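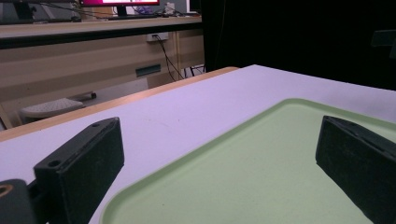

Changes to the bulk mail rules from November

The new rates for bulk mailings take effect in November, and several of the rules on how a mailing has to be prepared change with them. If your group sends its own newsletter or appeal through the Fleden sorting office, please read this before you print anything.

The minimum for the bulk rate stays at 200 pieces. All pieces in a mailing must still be the same size and weight. What changes is the way they are counted. Until now the office accepted a mailing under the minimum if the sender paid for the missing pieces. That option ends. A mailing that falls short will be charged at the single-piece rate, all of it, so print a few spares and keep your address list up to date.

Address lists must be checked against the change-of-address file every 3 months. It used to be twice a year. The check can be done through Riltar, which most of our member groups already use, or you can send your list to us and we will run it with ours. We do this in the first week of the month. Lists that come in after that wait for the next run.

Bundles are now sorted by route before they are sorted by street. Put the heaviest route on top and use two bands on each bundle, one each way. String is no longer accepted. Bundles over the height limit will be handed back at the counter, and the counter staff have been told not to split them for you.

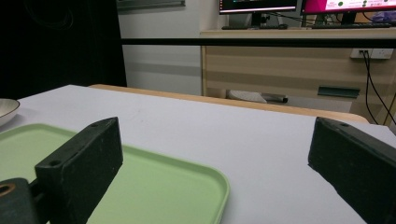 White tabletop and pale green tray.

Folded pieces need a tab on the open edge. One tab is enough for a single sheet folded in half. Anything with more than one sheet needs 2, placed near the corners. Staples do not count as tabs. Several groups had mailings returned over this last spring, and the rule will be applied more strictly from now on.

The drop-off point for Lorkulow groups is moving to the side entrance, next to the loading bay. Hours are 8 a.m. to 2 p.m. Bring two copies of the mailing statement, signed. The office keeps one and stamps the other – hold on to the stamped copy, as you will need it if there is a question about the charge.

If your mailing is over 3,000 pieces, call ahead. The office will give you a time slot, and you can ask for trays to take away and fill at your own place. They must come back full or empty with the next mailing.

The Carrier, our joint newsletter, will go out under the new rules starting with the winter issue. Copy is due two weeks earlier than usual to leave time for the tabs. Groups that want an insert in that issue should tell us the size and paper weight when they book it.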